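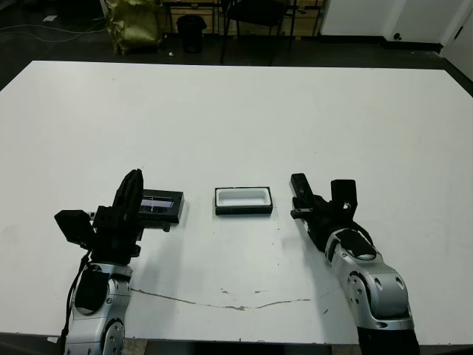 White work surface with specks, smudges and a thin brownish line.

Workshop > Surfaces > Cleaning and Repair

Marks on White Tabletops: Sorting Stains from Cracks

by Cristóvão Morais
14 comments | 200 shares

A pale matte top shows every mark. Before reaching for a cleaner, find out which kind of mark you have. The wrong treatment on an open crack pushes water into the core, and a swollen core cannot be pressed flat again.

The fingernail test

Wipe the area with a dry cloth. Draw a fingernail across the line at a right angle, then again a few inches farther along. A stain gives no resistance. A crack catches the nail, sometimes in one direction only. If the result is unclear, hold a flashlight almost level with the surface and look for a shadow on one side of the line. A line that follows a wavering course may be either one. Dried coffee and glue both leave thin brown trails, and so does dirt that has settled in a hairline crack.

Specks and smudges

Start with the mildest method and stop when the mark is gone.

Mix one teaspoon of plain dish soap into a quart of warm water. Wring the cloth until it no longer drips. Wipe, wait 2 minutes, wipe again, and dry.

For gray rub marks left by metal, use a white vinyl eraser. Keep the strokes short and brush the crumbs away as you go. Metal rub is a deposit sitting on top of the finish, so it usually lifts without any liquid.

For ink and marker, put rubbing alcohol on a cotton swab and work from the outside of the mark inward. Change swabs often. Test first on the underside or a back corner.

Do not use scouring powder or the green side of a sponge on a matte finish. Both leave a polished patch that shows under overhead light and cannot be dulled back evenly.

Stain lines

Make a paste of baking soda and water, thick enough to stand up on a spoon. Lay it along the line, cover it with plastic wrap, and leave it for 20 minutes. Lift it off with a plastic scraper. Do not rub. Repeat once if the line is fainter than before. If there is no change after the second pass, treat the mark as permanent or check again for a crack.

Hairline cracks

1. Clear the crack with a dry toothbrush and a vacuum hose.
2. Let the top stand overnight with nothing on it.
3. Mask both sides with low-tack tape, leaving a gap the width of a pencil line.
4. Press in color-matched seam filler with a plastic card held nearly upright. I have used Trullico white, which dries slightly yellow, and Ansari bone, which is closer on older tops that have gone gray.
5. Pull the tape while the filler is soft.
6. Wipe the residue with the solvent named on the tube. Water will smear it.
7. Keep weight off the repair until the next day.

Filler seals the line and hides some of it. It adds no strength. If the crack opens when you lean on the top, the fault is underneath: a loose bracket, a missing screw, or a span with too little support. Fix that first. On a Cultport bench I repaired in June, the filler failed twice before I added a crosspiece below the crack.

Front edges

Dark edging hides dirt, so it tends to get skipped. Run a damp cloth along it when you clean the top, and check for lifted spots with a fingertip. Contact cement holds small lifts. Clamp with scrap wood and wax paper between the clamp and the edge.

Supplies

Vinyl eraser, cotton swabs, rubbing alcohol, baking soda, plastic card, low-tack tape, seam filler. Trarkness sells the filler in small tubes, enough for 7 feet of hairline. Close the cap tightly and store the tube upright.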